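Pay-as-you-throw starting in Dirnley, what are people doing?

hollowayroad
January 6, 2021
The notice came in the mail. Starting in February the town switches to paid bags. Two bucks for a 13 gallon bag, and anything put out in a different bag gets left at the curb. Has anyone lived with this somewhere else? We are a family of four and I am trying to figure out what it will cost.

pinecone_btv
We had it in Grarbridge for nine years before we moved here. You get used to it. We went from three bags a week to one, mostly by composting. The first month was annoying and after that I didn't think about it.

mudseason
It's a tax. Trash pickup was already in the property bill and I don't see that number going down. They should have put it to a vote.

pinecone_btv
The notice says the flat fee comes off the bill. Second page, near the bottom.

mudseason
It says "may be adjusted." Read it again.

hollowayroad
He's right, it does say "may." I called the office and they said it will be set at the spring meeting. So we could be paying both for a while.

tworivers
People will just dump it. Drive out Brirnberg Road after they start this and look in the ditch.

gravelpit90
Some will. My sister's town had that for one summer and then it stopped. The bigger problem there was people stuffing the recycling with garbage.

My plan is to keep the small cans in the house lined with whatever cheap bags I have left and empty those into the one official bag in the garage. No reason to pay two dollars for a bathroom can.
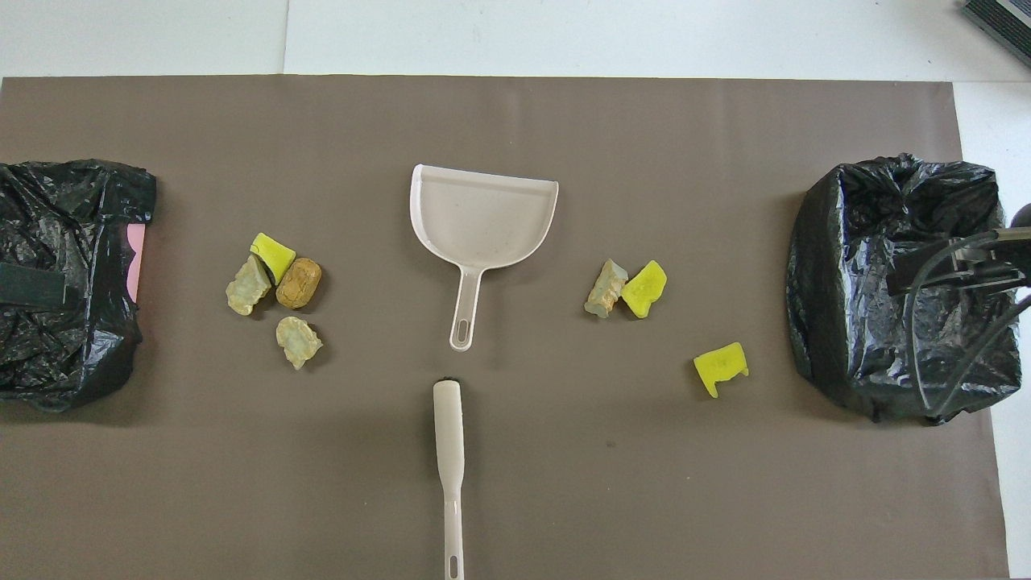
Check the rule on double bagging first though. Some towns don't care what is inside the paid bag and some want it loose. The notice doesn't say either way.

pinecone_btv
Grarbridge didn't care. You could put small bags inside the big one as long as it tied shut.

mudseason
Are the official bags any good? A thin one will rip before it's full.

hollowayroad
No idea yet. The hardware store is supposed to have them next week. I'll buy a roll and report back.

tworivers
Get the extra roll. They'll run out.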